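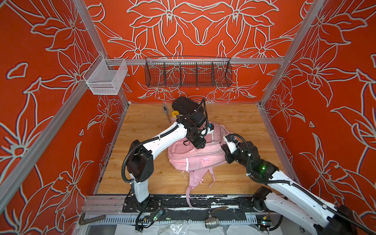
중고차를 사려는 사람이 계약 전에 제일 먼저 확인해야 할 것은 무엇인가요?

정비 이력입니다. 주행거리나 외관보다 엔진오일과 변속기 오일을 언제, 어디서 갈았는지가 적힌 기록을 먼저 보시고, 기록이 비어 있는 기간이 길면 그 기간에 차가 어떻게 쓰였는지 판매자에게 꼭 물어보셔야 합니다.

중고차 구매 동행 점검 사업 중간 보고
받는 분: 카란스(Carance) 지원사업 담당 쇼바 셰노이(Shobha Shenoy) 님
보내는 사람: 시스네로스(Cisneros) 자동차 상담소 호비타 바뉴엘로스(Jovita Bañuelos)
작성일: 2025년 4월 15일

셰노이 님, 안녕하세요. 지난번 통화에서 보고서는 너무 딱딱하지 않아도 된다고 말씀해 주셔서, 그 말씀만 믿고 조금 길게 적어 봅니다. 맨 앞의 질문은 상담 전화에서 가장 자주 듣는 것이라 저희 안내문 첫머리에도 똑같이 넣어 두었습니다. 답은 두 줄이면 되는데 막상 전화로 설명하다 보면 이십 분이 훌쩍 지나가곤 합니다.

1. 그동안 한 일

사업을 시작한 뒤 지금까지 상담을 신청하신 분은 모두 142명입니다. 이 가운데 37명은 저희 점검 담당자와 함께 직접 매매단지나 개인 판매자를 찾아가 차를 보셨고, 나머지 분들은 전화나 방문 상담으로 도와드렸습니다. 동행 점검은 한 번 나가면 반나절이 걸리는 일이라 처음에는 이만큼 할 수 있을지 걱정이 많았는데, 크리소포로 피게로아(Crisóforo Figueroa) 씨가 토요일 근무를 맡아 주신 덕분에 일정이 크게 밀리지 않았습니다. 이 자리를 빌려 다시 한번 고맙다는 말씀을 드리고 싶어요.

동행 점검을 받은 37명 중 17명은 보러 간 차를 사지 않기로 하셨습니다. 숫자만 보시면 절반 가까이가 헛걸음을 한 것처럼 느껴지실지도 모르겠습니다. 저희는 이 숫자를 꽤 반갑게 보고 있습니다. 하체 부식이 심했던 차, 침수 흔적이 의심되어 안전벨트를 끝까지 당겨 본 차, 시승 중에 변속 충격이 계속 느껴졌던 차가 여기에 들어 있습니다. 사지 않기로 하신 분들 가운데 여러 분이 몇 주 뒤 다른 차를 들고 다시 연락을 주셨고, 그중에는 두 번째 점검에서 기분 좋게 계약하신 분도 계십니다.

전화 상담은 예상과 조금 달랐습니다. 차종을 골라 달라는 문의가 많을 줄 알았는데, 실제로는 이미 마음에 둔 차가 있고 그 차를 사도 되는지 확인받고 싶어 하시는 분이 훨씬 많았습니다. 그래서 2월부터는 상담지의 순서를 바꾸어 예산을 묻기 전에 보고 계신 차가 있는지부터 여쭙고 있습니다. 사소한 변화인데 통화가 한결 편해졌어요.

2. 점검표를 고친 이야기

처음 만든 점검표는 솔직히 저희가 보기에도 욕심이 지나쳤습니다. 항목이 너무 잘게 나뉘어 있어서, 현장에서 판매자가 옆에 서서 기다리는 동안 종이만 넘기게 되더라고요. 지아냐 피게로아(Zyanya Figueroa) 씨가 이것을 앞뒤 한 장으로 줄여 주었습니다. 앞면에는 시동을 걸기 전에 볼 것, 뒷면에는 시동을 건 뒤와 시승 중에 볼 것을 모았습니다.

시동을 걸기 전에는 냉각수와 오일의 색, 타이어 네 짝의 제조 시기, 문짝과 보닛 볼트의 풀린 자국, 트렁크 바닥의 습기를 봅니다. 시동을 건 다음에는 냉간 시 소음과 배기 색을 보고, 에어컨과 히터를 번갈아 틀어 봅니다. 여기서 한 가지 배운 점이 있습니다. 저희가 도착했을 때 엔진이 이미 데워져 있으면 냉간 시동을 확인할 수가 없습니다. 요즘은 약속을 잡을 때 미리 시동을 걸지 말아 달라고 판매자에게 부탁드리는데, 대부분 흔쾌히 들어주십니다.

진단기 쪽은 호이 도(Khôi Đỗ) 씨가 맡고 있습니다. 고장 코드를 읽는 프로그램으로는 언디어(Undier)를 쓰고 있고, 오일 누유를 확인할 때는 플루리텍스(Fluritex) 흡착지를 씁니다. 언디어는 국산 차에서는 별문제가 없었으나 오래된 수입차 몇 대에서는 연결이 자꾸 끊겼습니다. 호이 씨가 케이블을 바꿔 보고 나서 조금 나아졌다고 하는데, 아직 완전히 해결되었다고 말씀드리기는 어렵습니다. 다음 보고 때 결과를 따로 적겠습니다.

3. 안내 책자

책자는 1000부를 인쇄했습니다. 주민센터 세 곳과 도서관 두 곳, 그리고 저희 상담소 입구에 두었고, 도서관 쪽이 가장 빨리 줄어듭니다. 내용은 성능점검기록부 읽는 법, 사고 이력과 보험 이력의 차이, 계약서 특약에 넣을 문구, 명의 이전에 필요한 서류로 되어 있습니다. 특약 문구는 그대로 베껴 쓸 수 있게 예문을 넣었더니 반응이 참 좋았습니다.

아쉬운 점도 적어야겠지요. 글씨가 작다는 말씀을 어르신들께 여러 번 들었습니다. 그리고 전기차와 하이브리드차에 관한 내용이 반쪽밖에 되지 않습니다. 배터리 상태를 어떻게 확인하느냐는 질문이 봄 들어 부쩍 늘었는데, 책자에는 보증 기간을 확인하라는 말 외에 쓸 만한 설명이 별로 없습니다. 개정판에서는 이 부분을 두 쪽으로 늘리고 글씨도 키우려고 합니다. 그러자면 전체 쪽수가 늘어날 텐데, 종이를 한 단계 얇은 것으로 바꾸면 인쇄비 안에서 해결될 것 같다는 인쇄소 답을 받아 두었습니다.

4. 예산

인건비와 교통비는 계획한 범위 안에서 쓰고 있습니다. 교통비는 먼 매매단지까지 가는 일이 겹친 달에 조금 많이 나갔고, 그다음 달에는 같은 방향의 점검을 하루에 묶어서 줄였습니다. 장비비에서는 리프트 대여료가 덜 들었습니다. 판매자 쪽 정비소에서 리프트를 쓰게 해 주는 경우가 생각보다 많았거든요. 남은 금액은 도막 측정기를 하나 더 사는 데 쓰고 싶습니다. 지금은 측정기가 하나뿐이라 같은 날 두 팀이 나가면 한 팀은 눈과 손끝으로만 도장면을 보아야 합니다. 항목을 바꾸려면 승인이 필요하다고 알고 있어서, 견적서와 변경 신청서를 함께 보내드립니다. 살펴봐 주시면 감사하겠습니다.

5. 5월 계획

5월에는 첫 차를 사려는 분들을 위한 저녁 강좌를 두 번 열 예정입니다. 첫 번째는 호이 씨가 시승할 때 듣고 느껴야 할 것을, 두 번째는 제가 계약서와 보험을 맡습니다. 장소는 상담소 교육실이고, 의자가 모자라면 옆 사무실에서 빌리기로 이야기가 되어 있습니다. 동행 점검도 계속하는데, 지금 대기하시는 분들이 있어 평일 오후 시간을 한 칸 더 열어 보려고 합니다.

차를 사신 분들께 석 달 뒤 전화를 드려 그동안의 수리 내역을 여쭙는 일도 같은 달에 시작합니다. 질문지는 지아냐 씨가 초안을 잡고 있고, 너무 길면 받는 분이 귀찮으실 테니 통화 오 분을 넘기지 않게 다듬는 중입니다. 혹시 카란스에서 꼭 넣었으면 하는 질문이 있으시면 이달 안에 알려 주세요.

쓰다 보니 또 길어졌습니다. 강좌가 있는 날 시간이 되시면 한번 들러 주세요. 일정이 정해지는 대로 메일로 알려드리겠습니다.

호비타 바뉴엘로스 드림

첨부: 변경 신청서, 도막 측정기 견적서, 개정 점검표(앞뒤 한 장)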